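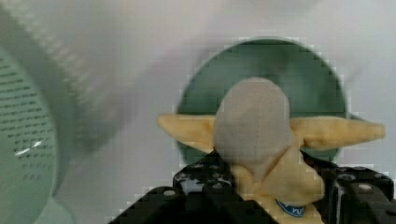 Hoy hemos pasado de 400 demostraciones y estoy contentísima. El sistema aprende de lo que grabamos, así que cada toma cuenta, también las torpes (¡sobre todo las torpes!). Mi favorita fue la del peluche de orejas largas y puntiagudas: la pinza lo tiene sujeto por el cuerpo, la tela toda arrugada entre los dedos, con el colador verde menta a un lado. Lo blando me parece dificilísimo de enseñar, y por eso mismo me encanta. Aisyah Tarigan quiere 55 tomas más solo de tela antes de abril.

Imprimir | Enviar por correo 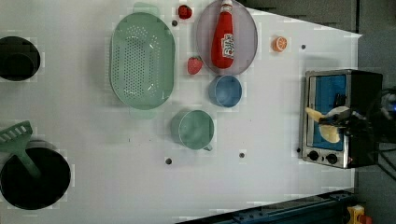
Última modificación: 31 de enero de 2019

También grabamos con el hornito, la pinza metida dentro con una pieza amarilla y media cocina de juguete repartida por la mesa blanca: la fresa, el bote de kétchup, la taza verde. De Trenwood me quedan 79 episodios por etiquetar, y cuatro no sé ni cómo llamarlos. Mañana cambio las cosas de sitio y vuelvo a empezar, ¡qué ganas!

Archivado en: Diario de laboratorio, Datos

Contacto | © Ullamo | Volver arriba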